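Gerkudby Community Room: progress report for the Wihongi Fund, September 2025

Hello all, and thank you again for the grant! We've now spent almost 70 per cent of it, mostly on the furniture, and I'm pleased to say the room is starting to feel like somewhere you'd want to sit down.

The big news is the tables. We went with the grey wood-grain laminate from Herura in the end (I know a few of you preferred the white, but it showed every mug ring in the showroom). All eight have arrived and they're in their places, with one pushed right up to the wall for the craft sessions. The finish is matt, so there's much less glare from the strip lights than we had with the old ones.

Still to do: a proper wipe down before opening, as there are little white specks and bits of thread about, and the cupboard doors, which Prernenetti have promised within 12 days. I've chased them twice. The chairs came in £65 under the quote, and I'd like to put that towards a decent set of cloths and a second bin if you're happy with that? Just drop me a line.

Next report will cover the kitchen corner and the shelving.

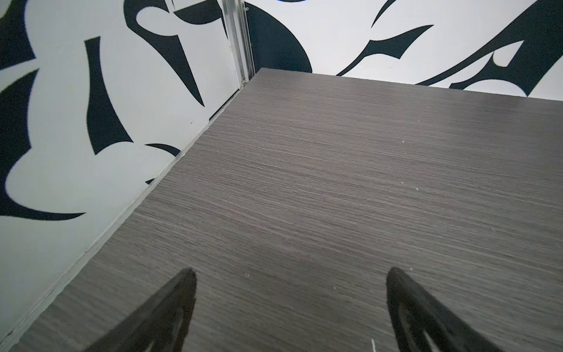 Grey laminate tabletop by the wall, still to be wiped down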